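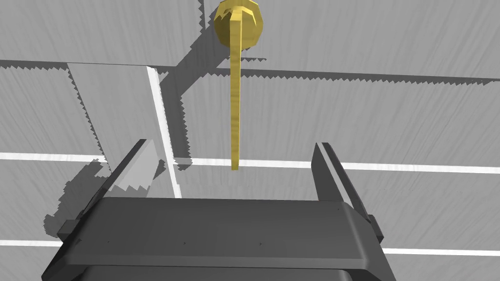
Page last changed: 2025-02-08

Bus riders in Tukeo are being told, again, that a new ticket system will save them money. The transit firm Trukik says its flat fare, due in September, will be "simpler and fairer for everyone." It has said that before.

The last change, two years ago, was also meant to be simple. Riders filed 422 complaints about wrong charges in the first month, and the firm has never said how many got their money back.

Trukik bases its new claim on a survey of 268 riders. The report doesn't say which routes they use or when they travel. A short trip from Golestani Street to the market will cost more under the flat fare, while the long ride out to Vasero gets cheaper. Most people don't live in Vasero.

"They keep showing us the one trip that goes down in price," said Thulani Engelbrecht, who takes the bus to work and back. "Show me mine."

Asked for a full list of old and new fares, a spokeswoman said one would be ready "in due course" — the same words the firm used last time. She would not say if monthly passes will stay.

The city council votes on the plan later this month. Written comments can be left at the Golestani Street ticket office until then.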